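Citmont Shared Workshop – Robot Build Group
Minutes of the October meeting, 7 pm

1. Minutes of the last meeting
Agreed with one correction. The Neter power supply was lent to the group and is to go back to its owner in the spring.

2. Progress on the bench
The packing job is still the main piece of work. The task is to get small items off the table and into the white hinged case, then shut the lid. It was agreed to leave the case open at the start of each run for now and come back to opening it later.
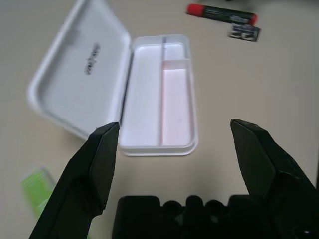
Wrist view: the software member has rewritten the part that finds the rim of the case. It now copes with the case turned up to 90 degrees, though white plastic on a pale table still gives trouble in the evening. A darker mat was suggested. Left until the next meeting.

Of 12 runs logged since September, 9 ended with the item in the case. The other three were dropped short of the rim – all with round items, which roll.

3. Grippers
The rubber pads from Proltov have not arrived. The order will be chased, and if there is no reply we will cut our own from sheet. Members are reminded not to tighten the finger screws without writing it in the book.

4. Two-arm work
Both arms are now run from the one program, called Yagi in the shared folder. Older copies should be deleted.

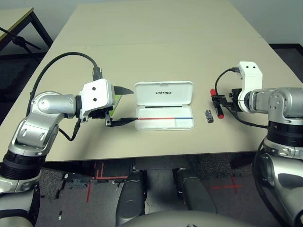 Speed stays at the low setting until the stop button has been moved nearer the door. One member asked for a faster setting for demonstrations. Not agreed.

Cables: longer ties to be bought, and the slack checked before each session.

5. Any other business
The workshop will be shut for one evening for electrical testing. Tea money is due.

Next meeting in November, same time. Closed at 9 pm.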